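The woman who runs the night shift at a care home in Plilgate asked us to leave her name out. She has worked there for 11 years, eight of them on nights, and she would like people to know what the job is.

"It's mostly listening," she said. "You walk the corridor and you learn what each room sounds like."

She started as a cleaner after the Skadlow laundry closed. A manager saw her sitting with a resident who was frightened and asked if she had thought about care work. She took her certificate at the college in Flometmont, going in on a Thursday and working the other days.

Her shift begins at 8 in the evening with the handover. Medicines come next, then drinks for anyone still up. By midnight most people are asleep, though one man, a retired baker, is always awake by three.

"I used to try and get him back to bed. Now I make him toast and he tells me about ovens."

We asked whether nights had been hard on her family. She said her sons were 7 and four when she began, and her mother did the school run.

"I missed breakfasts. I was there for every tea, though, and I don't think they minded."

She has been offered day work twice and has turned it down both times. "Days are all phones and visitors. I'd miss the quiet, and I'd miss the toast." 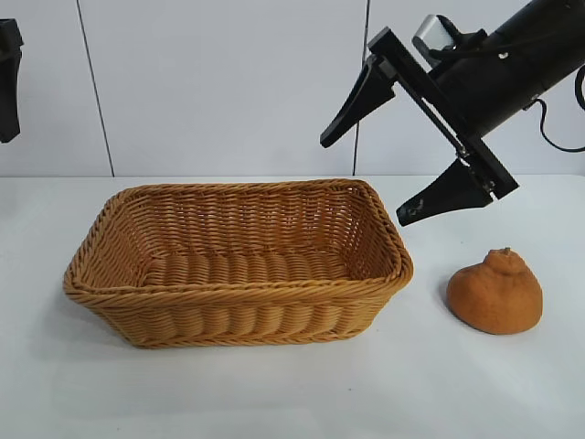 She is training two new starters this winter. "I tell them to sit down when they talk to someone. It takes the same time as standing up, and people tell you more."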